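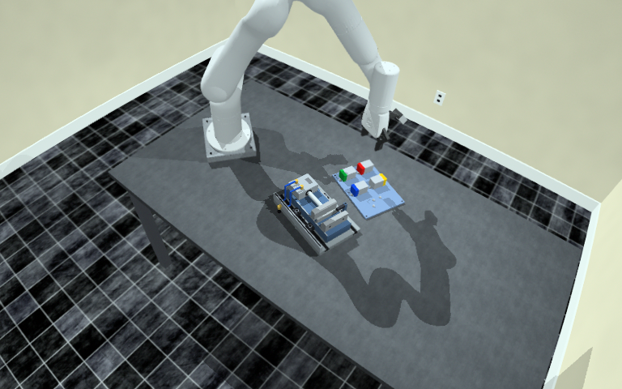

How does a robot learn to pick up a block?

Hi, I'm Oskari! My job is teaching a robot arm named Indley, and most of its lessons happen inside a computer, a bit like a video game. Nothing gets broken in there (phew!).

Indley practised 400 times with the coloured blocks always in the same spots. Then we moved them, and it got only 12 right out of 200 tries. Oh dear! So we gave it 400 more goes and shuffled the blocks each time. Now it really has to look before it grabs, and its scores are climbing!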